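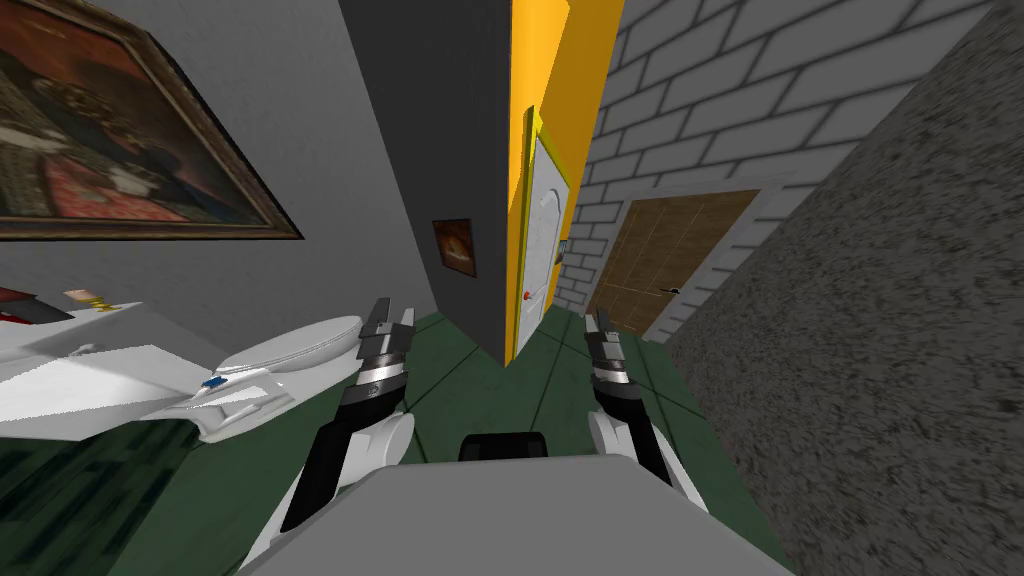
Geltari motion planner and simulator, eight months in

I've been putting off writing this review for a while, mostly because every time I sat down to do it another update came out and I wanted to try that first. It's March 2022 now, I've been using Geltari since last August, and I think I've finally made up my mind about it, so settle in.

A little about what I do with it. I work on two-armed mobile robots, and nearly all of my day goes into getting them through small household rooms: bathrooms, hallways, doors and more doors. Before Geltari I used Rasetti, which I still have a soft spot for, but its scene editor wore me out. Geltari ships with a room builder called Fladside that puts together walls, tile, doors and fixtures from a seed number, and then dresses the place up with paintings and little objects on the counters. My favorite is seed 3241, a cramped bathroom and corridor with green floors and a yellow wall at the end. I must have planned a thousand paths toward that white door with the red knob, and I'm oddly fond of it by now.

The planner itself is lovely. You give it a goal for each gripper and it works out both arms together, with the body included, so you don't end up with one elbow parked where the other one needs to be. The old tool made me plan the left arm, freeze it, and then plan the right, and I wasted so many afternoons on that! On my desktop a two-arm plan in a tight corridor comes back in 440 milliseconds, and I can live with that very happily. When it fails it tells you which link was in trouble and colors it in the viewer, so you can go straight to the problem.

Doors are where I've spent the most time, and where I have the most to say. Fladside gives you round knobs and lever handles, and they're described in the same file format, which is a kindness. Levers worked for me the first day. Knobs took longer. The default approach pose brings the gripper in from below and a bit to one side, and if the wrist is already turned most of the way you run out of joint before the knob has turned far enough to unlatch. 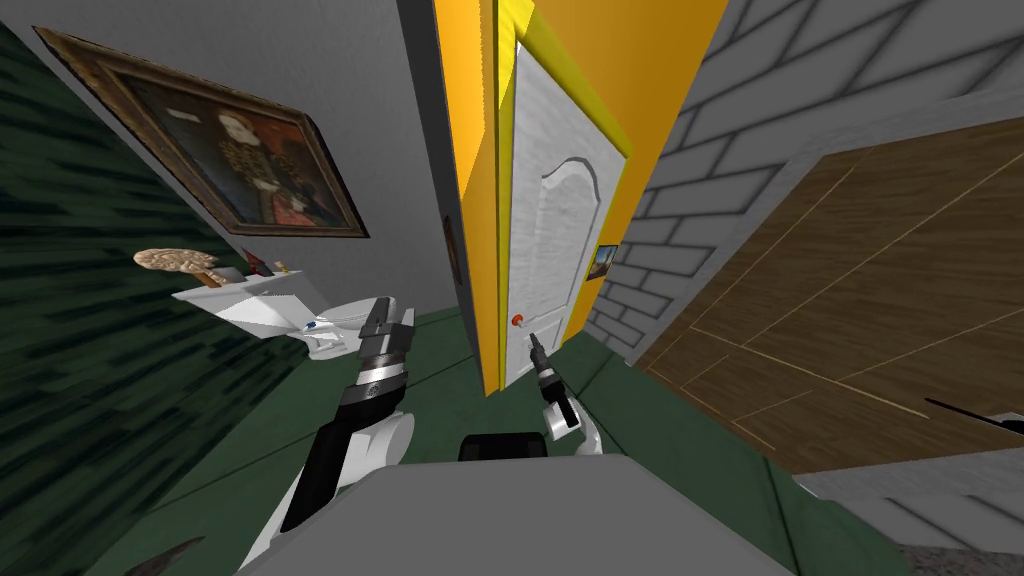

What fixed it for me was raising the approach offset and letting the planner choose the wrist angle freely until the last few centimeters. It's a single setting, called loose_wrist, and it's buried on the second page of the advanced panel. I only found it after Dagmar Matoušek answered my question on the user forum (thank you again, Dagmar, if you ever read this). I do wish it were in the beginner guide.

Perception is the weaker half. The built-in segmentation does well on big plain things like walls and doors, but small items sitting on a white surface get merged into whatever is under them more often than I'd like. I've ended up plugging in Machala for that part — it took me 2 evenings to wire up, and one of those was my own typo.

My other grumbles are small. The camera settings reset whenever you reload a room. Brick and speckled stone textures slow the renderer down on my laptop. And the log viewer really wants a search box.

Would I buy it again? Yes, and I already renewed for another year. If your robot has one arm and works at a table, you may not get enough out of it to justify the price, and Rasetti will do you fine. For two arms and narrow rooms I haven't found anything I like better.

My score: 8 out of 10. I'd go up a point for the search box alone.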